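Irkham College Robotics Club Opens Hand-Held Gripper Project to All Students

IRKHAM, February 6, 2020 – The student robotics club at Irkham College will open its Brumo project to students from every department this term. Brumo is a pair of hand-held grippers that a person uses to carry out simple table tasks. Records of the tasks are then used to train a two-armed robot to do the same work.

The project began last June as a summer assignment for 3 engineering students. It now has its own bench in the lower workshop and a set of 138 written tasks, from moving a cup to folding a dish towel. Club members have recorded 2243 runs so far. The club plans to release the full set to other schools at no charge once the labels have been checked.

"We wanted something a first-year student could pick up and use in an afternoon," said Hạnh Lâm, club president and a third-year student in mechanical engineering. "You don't need to write code to record a task. You need steady hands and some patience with the cables."

The Brumo grippers were designed and built by club members. Khải Ông drew the jaws and the hand mounts. Loan Vương wrote the software that lines up the readings from the left and right hands. Parts for the current pair cost $700, paid for by a grant from Idex, a local maker of packaging equipment.

Malachy Fitzgerald, who teaches the college's introductory automation course and advises the club, said the work will also be used in class. Students in the course will each record one task, look over the results and write a short report on what went wrong.

"Most of the reports will be about grip," Fitzgerald said. "A person corrects a bad hold without thinking about it. The students have to find that correction in the data and explain it."

Container tasks

The current group of tasks uses plastic containers. Clear and frosted bins are hard for the robot's camera to pick out on a pale surface, and the club chose them for that reason. Each run is done two-handed at the board, with a gripper in each hand and the bin set on a white sheet. 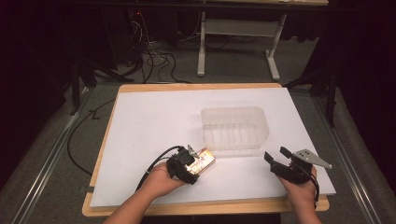

How to join

Students can sign up at the workshop desk or by writing to the club through the college's student activities office. No experience is needed. New members take a one-hour safety and handling session with Tuulikki Kallio, the workshop technician, before using the grippers.

The club is also looking for students who can help with task writing, labeling and translation of the user guide. These jobs can be done away from the workshop.

About the club

The Irkham College Robotics Club is run by students and is open to anyone enrolled at the college, full-time or part-time.

Press contact: Hạnh Lâm, Irkham College Robotics Club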